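Thin plastic hangers or something thicker for jackets?

tridbridge_mel
Thursday, October 20, 2022
Sorting the hall closet this week and going through hangers on the dining table before anything goes back in. 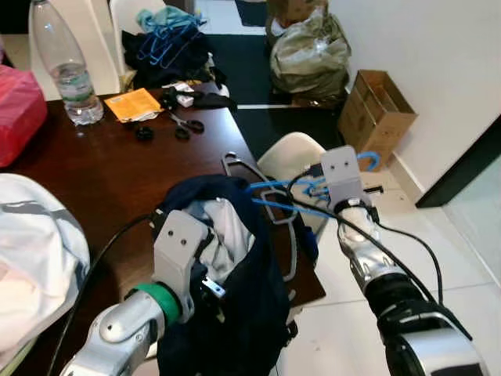 I have a 40 pack of thin plastic ones from Merkia and the rail is 37 inches. Shirts are fine on them. My question is lined jackets and anything heavy. Do they hold up or do the shoulders go?

oakrail
Shoulders go. Mine bowed after one winter. Use wide ones for anything with a lining.

Pepper298
Disagree. I've had thin blue ones for 6 years with coats on them and no trouble. Zip the coat up first and it sits straight.

oakrail
Depends on the coat – a rain shell weighs nothing. Try it with wool.

Pepper298
Mine is wool.

hashmi_fan
Is the navy one going back in the closet? Dark cloth shows every bump from a narrow hanger. I'd fold it.

tridbridge_mel
It's going back in. No shelf space for folding.

linen_drawer
Put two thin hangers together for the heavy ones. Looks a bit silly but it works, and you already own them. Also leave a gap between coats – 37 inches fills up fast.

oakrail
Two thin ones take up as much rail as one good one. Litau sells wide ones singly.

tridbridge_mel
I'll double up for now and look at the Litau ones next month.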